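Ploswood Interviews: README

12 shares | 4 comments

Transcripts of conversations with visiting academics and their families who spent a term or more in Birnel. Compiled by Orysia Kobzar. Last revised 8th June.

What is in it

There are 23 interviews in plain text, one file per person. Most run to several thousand words. The shortest is 600 words and was kept only so the law faculty would have more than one voice. Questions are marked Q, replies are marked R.

Where it came from

The Marsden guest office set up the interviews and chose who to ask. Keep that in mind. People who left early were not on the list, and I doubt they left early out of joy. Five of the guests were still on a Marsden stipend when they spoke, and it shows in how they talk about housing.

What I would not use it for

Do not use it to claim that Birnel is a good place to bring children. Plenty of guests say so, usually in the first few minutes, and then spend a page on the school waiting list. The office newsletter quoted the first part. Counting cheerful words will give you the newsletter's answer.

I would also be careful with the translated files. Four interviews were done in another language and put into English by Barkar, and the guests in those all sound like the same polite person. I asked for the recordings and was told they had been "archived."

Known problems

Dates of stay are self-reported. Two files disagree with themselves about whether the guest arrived in September or later. I left both versions in.
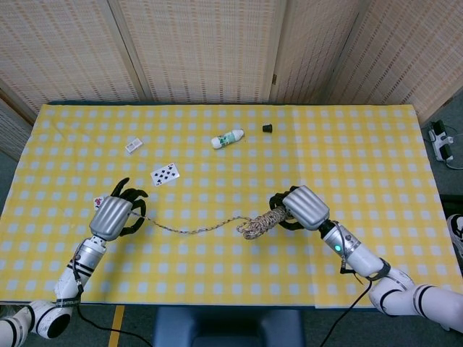
Family members were interviewed separately in a few cases, and those files are the best thing in the set. Spouses had less reason to flatter the host chair. Even so, the office liked a homey setting for these talks, and I am not convinced that a yellow-and-white gingham tablecloth and a beige folding screen make anyone more candid. Read the spouse files next to the matching scholar files and trust neither on rent.

Use

Free for teaching and research. Name the file number when you quote, and quote the whole answer.

Contact: Orysia Kobzar, Ploswood Interviews | Back to top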